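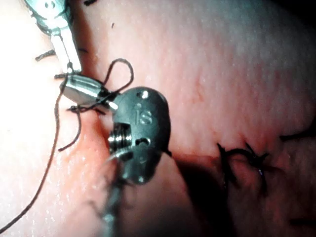 **Fanideo Teaching Hospital / Department of Surgery / Suture Skills Group**

## Thread, thread and more thread: the suture course is full again

*19 June 2024*

Well, we filled it! All 100 places on the summer suture course are gone, and I only put the sign-up sheet online after lunch yesterday. If you got in, your confirmation should be in your inbox already (check the junk folder, it always ends up there for the El-Sayed Wing people). If you didn't, keep reading, there's a second chance further down.

For anyone new to the department, the course is all about the thread. How you handle it, how long you cut it, where you put the tail so you can find it again two throws later. I love this stuff and I know that makes me a bit odd at parties. You're looking down at a patch of pink tissue, there's dark brown thread going off in several directions, one loop is standing up over the jaw of your instrument, and you have to know which end is which before you pull on anything. Everyone thinks the needle is the hard part. Give me a needle any day. It's the slack that gets me!

We've moved, by the way. We are now in room 408 of the Cetach Building, same floor as the library, and it's a huge step up from where we were. The lights are better, the stools go up and down, and there's a sink that works. Please don't turn up at the old room, there's a biochemistry seminar in there and they were very polite about it last time but I don't want to push our luck.

A few changes from the spring course:

- Sessions are now two hours, up from ninety minutes. Everybody asked for this on the feedback form, so you got it.
- The first session is thread handling only. No knots until the second one. I know, I know. Stick with me.
- We're adding a whole hour on cutting tails. Some of you leave them so long you could fly a kite.
- Groups are capped at 8. It was getting crowded around the stations and the people at the back were missing the good bits.

Speaking of the spring course, we have a new record on the knot board. One resident got to 186 clean square knots over the four weeks, every one of them checked and signed off, which beats the old best by a mile. She has asked me not to print her name and I'm respecting that, but there may have been cake. Lemon, with a very wobbly surgeon's knot piped on the top by yours truly.

The practice log is also changing. We've finally dropped the paper booklets and gone over to Fomen, so you can fill in your sessions on your phone. Set up your login before you come, please, and use your hospital email. I spent most of my first evening with it trying to work out why it wouldn't take my password (caps lock) so if I can manage it, so can you. The paper booklets from spring still count. Drop them in the tray by the door of 408 and I'll copy them across when I get a minute.

Now, the waiting list. Every course we lose a handful of people to schedule changes, and those places go out in the order you signed up, so it's worth adding your name even if the list looks long. We're also running the whole thing again in September, with an extra evening group for the night shift folks who keep telling me, quite fairly, that mornings are no good to them. Sign-up for that one opens later in the summer and I'll post it on this page first.

Bring short sleeves, your badge and something to drink for the break. Leave the coffee outside the room though, the new floor is very pale and I've been warned about it twice.

*Posted by the course coordinator, Suture Skills Group*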